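Handover rules for a two-arm cell, revision three
2021-08-07

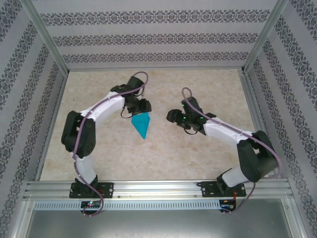

Left arm holding the teal piece point down, right arm open on approach.

I rewrote the handover rules for our small bench cell in July, and a few people asked for the text. What follows is the working version with my notes. It covers one task only, passing a rigid object between two arms on a shared rail. Larger machines with real payloads fall under the published safety standards, and this page is no substitute for those.

Rule 1. One arm owns the object at all times. Ownership is a field in the log, written by the controller at the moment it changes. The giving arm owns the object until the receiving gripper reports both closed position and holding current. Position alone is insufficient. Our grippers will report closed on a corner of the object with almost no contact area.

Rule 2. The giving arm is stationary before the receiving arm enters the transfer zone. Revision two allowed both to move at reduced speed. Poonam Sisodia went through 508 logged handovers under that wording and found that most of the contact faults started while both arms were in motion. The text now says stationary, and the controller checks joint velocity on every axis.

Rule 3. The receiving gripper is fully open before the zone boundary. Opening during approach is a fault, even if the transfer would have succeeded.

Rule 4. Tapered objects are held at the broad end, and the orientation is recorded before the transfer starts. The receiving arm plans its grasp from the recorded orientation. If the piece has slipped in the fingers, the run is stopped and the record corrected.

Rule 5. Cable slack is checked at the extremes of travel, with the arms at their farthest reach and again at full fold. Checking at the home pose is a waste of time. Leave enough loop at the wrist that the connector carries no load. Salma Shawky wanted a minimum loop radius in the rule. I left it out, as we use two cable types and the figure would be wrong for one of them.

Rule 6. Base plate screws are checked every 100 runs and after any collision, however light. Mark the head and the plate with a paint pen so that rotation can be seen without a wrench.

Rule 7. Status lights are not evidence of a safe state. A lit servo has power, and that is all the operator may conclude. Hands go into the enclosure after the supply is switched off at the wall.

Rule 7 drew the most objections. Rasha Majali argued for a software hold, which saves the re-homing cycle. Re-homing takes 111 seconds on our cell. I timed it, and I kept the rule.

Open item: dropped objects. The present text says to log the drop and restart from the last known pose. It does not say which arm retreats first. Zineb Alaoui has a draft in which the arm without ownership always retreats first, and I will test it on the next batch before adding it as rule 8.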